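Filed under: Grants & Reporting / Interim Reports

Interim Progress Report to the Quansah Fund
Household Textile Reuse Program, Skernau District
Submitted 26 September 2021

1. Purpose of this report

This report covers the first stage of the Household Textile Reuse Program, which the Quansah Fund supports under its community waste stream. It sets out the work completed to date, the use made of the grant, the matters that remain open, and the changes we ask the Fund to approve before the second stage begins. It follows the reporting outline attached to the grant agreement, except that the section on publicity has been folded into Section 4.

2. Background

Before the program, households in Skernau had no local outlet for worn clothing, bed linen and towels. Charity shops in the district accept only items in good condition. Most of what they turn away goes into general waste. The program collects textiles of any condition, washes and sorts them, and sends each grade to a suitable user. Wearable items go to the shops, plain cotton is cut into cleaning cloths, and the remainder is baled for the fiber recycler at Votik.

3. Collection

Collection points opened in June at 3 sites: the public library, the district offices and the former school on the Vurniseo road. A total of 885 households have registered. Registration is not required in order to leave textiles, so the number of households taking part is likely to be higher than the register shows.

By the close of the reporting period, 1,351 bags had been received and logged. The library site has performed well from the start. The district offices were slow in the opening weeks, when the container stood behind the building and was hard to find, and intake improved once it was moved to the main entrance. The Vurniseo road site receives fewer bags than the other two, but they are heavier and contain a larger share of bed linen. We believe this reflects house clearances in the older streets nearby.

Contamination has been lower than we allowed for in the proposal. The main problem is damp material, which spoils the rest of a bag if it is left over several days. Signs now ask residents to bring textiles dry, and the emptying schedule at the unheated site has been shortened.

4. Sorting, distribution and public information

Sorting takes place in the workroom at Skernau. The original plan used five grades. Staff found that two of them were almost impossible to tell apart at the table, and they were merged. The sorting guide has been reissued and is posted at each bench.

The cleaning cloth line has found steady buyers among local workshops and one printing firm. Price remains a difficulty. Imported cloths are cheap, and our buyers have told us plainly that they will not pay much more for a local product. We have kept the price at its launch level and will review it when the present order book has been filled.

The household leaflet on garment care was printed in June and delivered with the district newsletter. It covers washing temperatures, stain treatment, mending and storage. A second leaflet on repairing bed linen is in draft – it was held back when the printer changed its paper stock, and a revised quote is awaited.

5. Use of funds

To date, 80 percent of the first-stage budget has been spent or committed. Transport has cost more than planned, owing to the additional emptying runs described in Section 3. The overspend has been met from savings on container rental. No funds have been moved between the capital and operating lines, and none will be without the Fund's written consent.

6. Matters for the Fund's attention

The agreement with the recycler at Votik runs only to the end of the current stage. The recycler has indicated that it wishes to continue but will set a minimum bale weight. We can meet that weight if bales are stored for longer between shipments, and for this a second dry storage bay is needed. We ask the Fund to consider allowing the unspent training allowance to be used for this purpose.

We also ask that the deadline for the household survey be extended. The questionnaire was found to be too long in testing, and a shorter version is being prepared. The survey will ask how often households wash, mend and discard the main types of textile.

7. Illustrations

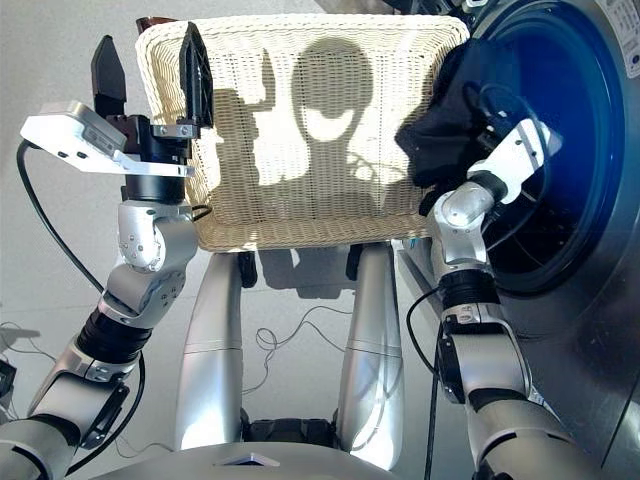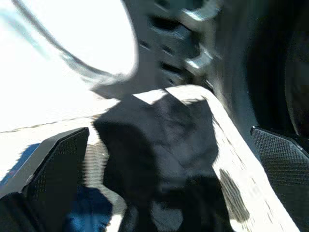 First image: wicker laundry basket and front-loading washing machine.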